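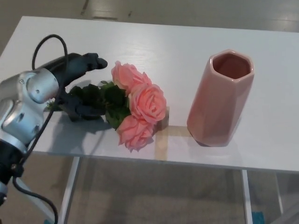
Ticket 1379
Product: Bravesard hexagonal vase, pink ceramic, with Morko artificial rose bouquet
Opened: November 3, 2002
Status: Solved
Subject: Roses swing around and end up facing the wall

Original message

Hi! First off, I love this set. The pink of the vase and the coral in the roses go together so well, and the petals have a nice ruffle to them. My trouble is getting the bouquet to stay the way I put it. I drop the stems in, turn the flowers to the front, let go, and the whole bunch slowly rolls over until the roses face the wall. If I push the stems down to stop it, the heads sink so low that the leaves bunch up on the rim. The vase itself stands fine and doesn't rock.

Table is a plain white one, set level. I have a bit of tape down on it so I can put the vase back in the same spot between tries.

Reply from Raso Home support

Thanks for the great write-up, and I'm so glad you like the colors! A rolling bunch is usually one of two things: stems tied too tight, so they act like a single round rod, or nothing in the bottom of the vase for the ends to grab. Can you try these and write back after each one?

1. Loosen the tie and let the stems spread.
2. Bend the last inch of each stem out a little. There's wire in them, so they'll hold.
3. If it still rolls, put some filler in the vase. Clean gravel, glass beads, dry rice, anything you have.

Also, is the top slippery? A vase that creeps can look like flowers that turn.

Customer update

Top is smooth with a little bit of shine.

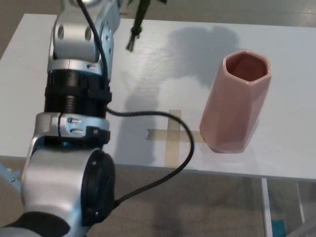 White tabletop, faint wood grain showing in the brighter part.

I checked for creep by lining up one corner of the vase with the tape and leaving it for 5 minutes. It didn't budge, so the table is off the hook.

Customer update

Step 1 done. Big difference already! With the tie loose the bunch opens up and looks so much fuller. It still turned, only slower. One rose stayed forward and the others leaned on it.

Customer update

Step 2. I bent the ends and went too far the first time, and then I couldn't get them past the neck. Straightened them, bent them again, less. They went in with a small twist. Out of 14 tries, the bouquet stayed facing front in all but 4, and those were ones where I let go before the ends touched bottom.

Reply from Raso Home support

Love that you kept score! Since you're most of the way there, go ahead with the filler, only an inch deep to start. Lay the bouquet on its side first and fluff the petals while it's flat, it's much easier than doing it in the vase. Then hold it low on the stems, below the leaves, and lower it straight in. If the heads sit too low, add filler a spoonful at a time. Please don't cut the stems yet, you can't put that back.

Customer update

Filler did it!! I used glass beads from a Mkhize craft pack left over from another project. Roses face front, leaves are clear of the rim, and I can carry the vase across the room without anything turning. I did have to take everything out once and start over because I'd put in too many beads and the roses were standing up like lollipops.

One question before you close this: can the petals be washed? There's lint on them from all the handling.

Reply from Raso Home support

Yay, so happy to read this! For lint, a soft dry brush or a hair dryer on cool. Skip the water, it can get into the wire and leave rust marks on the green wrap.

Adding the bead tip to our vase help page. Closing this one, but reply here any time and it opens back up.

Resolution: stems loosened, ends bent slightly, glass beads in base. No replacement sent.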